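Workshop Tips: Living With a Sorting Arm
Bench notes, June

Filed under: bins, clamps, cables, things that fall on the floor at two in the morning

We run a secondhand arm at the Skeltercombe shop. It picks odds and ends out of one side of a bin and puts them in the other, which any child could do faster, though a child would want lunch. Last winter it had a bad night. The tips below come mostly out of that night, with a few added since by people who have had to sweep up.

What went wrong, briefly

The bin walked. Every time the gripper came down a little too far, it leaned on the bin floor and nudged the whole thing toward the edge of the table. A hair each time. The arm was set for 976 picks overnight and nobody was watching, the whole point of setting it for overnight. By pick 46 the gripper was closing on the top of the divider instead of on a soda can. It kept at it with real dedication until the cable loop snagged on the bin corner, the arm yanked, and the bin went over.

The controller logged all of this as "grasp complete." The gripper had closed on something, and the something was the bin.

Tip: Clamp the bin, and clamp it twice

One clamp gives you a pivot. We tried one clamp. The bin swung round it like a gate.

Two spring clamps, one at each end, cost less than a sandwich and take ten seconds. Put them near the ends of the divider, where the arm has the least business. Leave the handles where you can see them from the stop button. Squeeze each one and wiggle the bin before you start. If the bin moves, your clamp is tired. Spring clamps do get tired, and the rubber tips go slick from shop dust. Wipe them with a damp rag and let them dry.

Then go into the software and tell it the clamps exist. We forgot this part. A clamp the arm doesn't know about is a thing for the arm to hit.

Tip: Mark where the bin goes

Blue tape on the table at two corners of the bin. If you see a gap between the bin and the tape in the morning, you have learned something for the price of tape. Pencil also works, until somebody sands the table.

Tip: Read your scratches

A divider that's getting scraped is telling you the gripper is coming in too close. Fine up-and-down scratches on the slope are ordinary wear. A ragged bare patch low down, where the coating has gone, means the fingers are dragging there pick after pick. Back the edge of the pick zone off the wall by a finger's width and see if the patch stops growing. Outline it in marker so you aren't relying on memory, which in our shop is a poor instrument.

While you're in there, feel for burrs (arm switched off, please) and knock them down with a bit of fine sandpaper.

Tip: Slow it down near the floor

Ours came from Caler set to travel at full speed right down to the bottom of the bin. It sounded very businesslike. We now run it at 100 percent across the open space and drop to a crawl for the last inch. It costs us a little time each pick and has saved us a set of fingers. The gripper's fingers. Ours were never in the bin, see the next tip.

Tip: Stop button first, then your hand

When something rolls into a corner, every instinct you own will tell you to reach in and flick it out between picks. Don't. The pause between picks is the arm thinking, and you can't tell from outside when it has finished.

Press stop. Wait until the arm has quit moving. Then reach in. If you have to reach across the arm to get at the button, the button is in the wrong place. Ours was, for a year, zip-tied behind the monitor where it looked neat.

Tip: Be choosy about the junk

People love donating objects to a sorting bin. Some go in fine and some are trouble:

Soda cans, crumpled: good. They sit still, and they're already ruined.

Plastic cups: fine, but they like to end up in the corners, where the gripper can't get a finger behind them.

Sunglasses: fold them first. Open ones hook on everything.

Small clear bottles: a headache for any camera. If you must use one, leave the cap on so there's something dark to aim at.
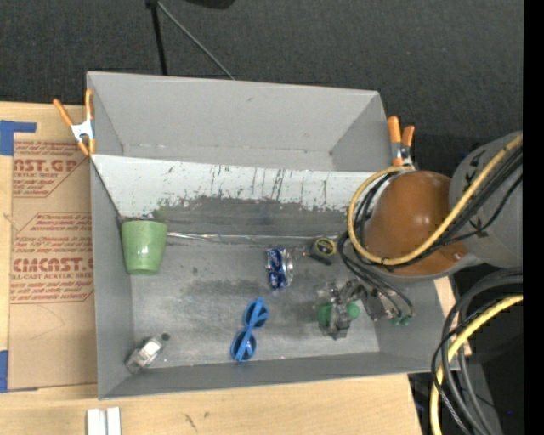
Anything made of glass: no. We had a jam jar. We don't want to talk about the jam jar.

Batteries: also no, including the ones inside things. Open the toy and check.

Tip: Give the cables a loop, then check the loop

A cable pulled straight will break at the connector, at night. A cable with too much slack will find the nearest corner and hug it. You want enough loop for the arm's longest reach plus a hand's width, and you find out how much that is by driving the arm slowly to every corner of the bin with your eyes on the cable and nowhere else.

Hook-and-loop straps beat zip ties here. You'll be undoing them again within the week. Run the fat cable and the thin ones in the same general direction, but don't cinch them so tight that the stiff one bosses the others around.

Tip: Teach it to give up

After the bad night we added a rule: five failed picks in a row and the arm parks itself and sulks. The Hiven controller had the setting all along, three menus down and switched off. Look for yours. It may be called retry limit or fault count, or something worse.

And check what your machine counts as a failure. Ours only minded if the fingers closed on nothing at all. Now it has to lift the thing too, and the bin, clamped, does not lift.

Tip: Sweep before you restart

Small round things roll under the table, and the arm's base is where they stop. We found 46 cents, a washer and the missing part of a Tsang hex key set back there. Dustpan first, then power.

Spare clamps are in the second drawer. Put them back in the second drawer.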